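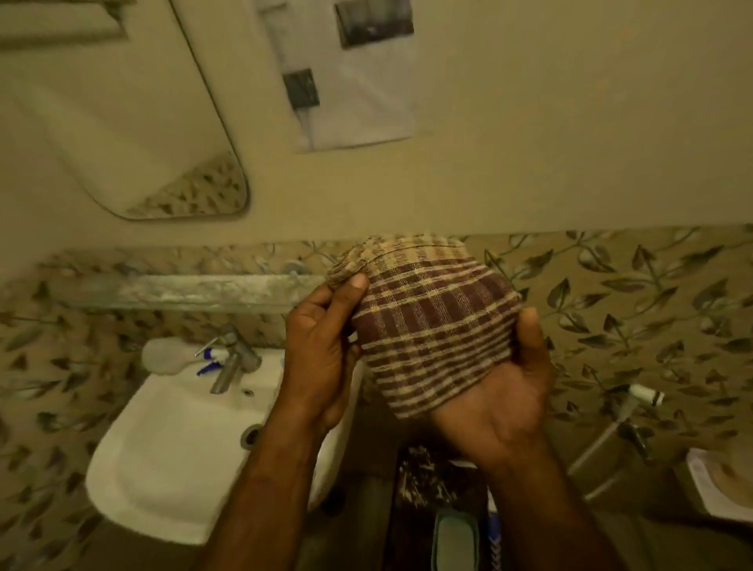

Home | News | Housekeeping Notes | Archive | Contact

Last updated: July 4, 2020

Housekeeping Notes: Hand towels in the small washrooms

Residents and hosts at Fikcombe have asked for a written procedure for the cloth hand towels in the ground-floor washrooms. The notes below replace the card that was in the linen closet. They apply to the checked cotton towels issued this spring and to any older plaid ones still in use.

Fabric

The current stock is an open weave from Isaksson, bought as a bulk lot of 100. An open weave takes up water quickly and dries faster on a rail than terry of the same size. It also snags. Keep it away from hook-and-loop fasteners, cracked tile edges and the underside of shelf brackets. If a thread pulls, do not cut it flush. Work it back through the cloth with a blunt needle, or send the towel to the mending basket.

Dark stripes in a plaid release some dye in the first washes. Wash new maroon or brown checks separately for two cycles, then move them into the regular colored load. Use warm water and the measured dose of detergent. No fabric softener. Softener leaves a coating on cotton, and a coated towel moves water around the hand without absorbing much of it.

Drying and folding

Tumble on medium until fully dry, or line dry and shake out once before folding. A towel stored damp will smell by the next morning, and the smell carries to the rest of the stack.

For the shelf, fold in thirds lengthwise and then roll from the short end. The result is a short cylinder that can be lifted with one hand and set down without opening. For the rail, fold in half lengthwise only. Rolled towels should be loose enough to compress when gripped. Tight rolls hold creases along the stripes and take longer to open with wet hands.

A towel gathered up by hand is fine for carrying from room to room but should be refolded before it goes on a stack.

Shelves above the basin

Narrow shelves collect a pale film of dust and dried spray, and a dark towel set on top will pick it up as a visible line. Wipe the shelf before any linen goes on it:

1. Clear the shelf completely.
2. Wipe end to end with a damp cloth, including the front edge and around the mounting brackets.
3. Dry with a second cloth.
4. Check that the brackets are tight. A quarter turn on the set screw is usually sufficient. Do not force it.

On hard-water film use diluted white vinegar, left on for two minutes and rinsed. Keep vinegar off metal mirror rims and off unsealed grout. Glazed tile tolerates it if rinsed promptly.

Basin, faucet and tile

Hand towels are not cleaning cloths. Use the gray microfiber cloths from the supply caddy for ceramic and chrome. Wipe single-lever faucets from the spout back toward the base, then lift the lever and wipe beneath it. Limescale forms first where the base meets the ceramic.

Patterned tile hides splashes better than plain tile does, so check it at an angle with the light on. On leaf prints the brown and gray-green areas mask soap residue almost entirely — run a dry fingertip over the glaze near the basin. If it drags, wash the wall with a mild detergent solution and rinse.

Paper notices on painted walls should be mounted clear of the basin. Paper within splash range curls and the tape lifts paint when it is removed. Solveig Sjögren has removable mounting strips for anyone replacing a notice.

Rotation

Change each washroom towel daily, and more often on open-house days. Used towels go in the lidded bin, never back on the shelf. Retire a towel when the hem opens on two sides or when the center has thinned enough that it no longer dries a pair of hands. Retired towels are cut down for the workshop at Rirnley.

The next linen order goes to Arnedura in September. The sample under review is a slightly closer weave in the same size. Comments on absorbency, shrinkage or color loss should reach Solveig before then, with the room and the wash setting noted — general remarks are difficult to use.

This site uses cookies to remember your settings. By continuing to browse you accept their use.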